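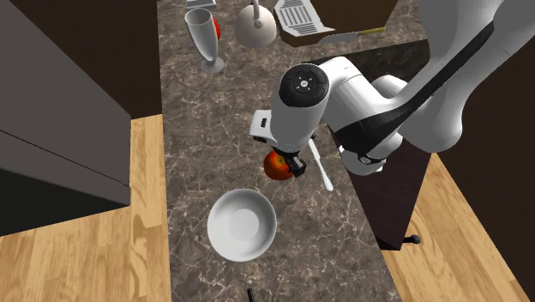 Budgeting for a kitchen arm: what I wish I'd written down first

I've been pricing up a robot arm for my galley kitchen since March, and my notebook is now mostly crossings-out, so I'm putting the useful bits in one place!

Measure the worktop before you look at a single price. Mine is 60 cm deep and I'd fallen for the big Daltine until I worked out where its elbow would go every time it reached for the fruit (straight into the cupboard door, that's where).

Ask what the gripper costs on its own. Ledier quoted me £258 for a spare set of fingers, and I'd put down nothing at all for those. Veronica Onu, who has had hers longer than I've been dithering, told me to keep a second set in the drawer from the start.

Try the layout in a simulation if the seller offers one. Zuvano let me have 9 days with theirs, and I moved the bowls and glasses about until I knew which reach I needed. It was the smaller one, so that's a cheaper arm.

Budget for the dull stuff too: a proper socket, a bracket, somebody to fit it. I've set aside enough for five callouts, which my sister thinks is gloomy.

Still waiting on the Ghiță price list. I'll add it when it comes.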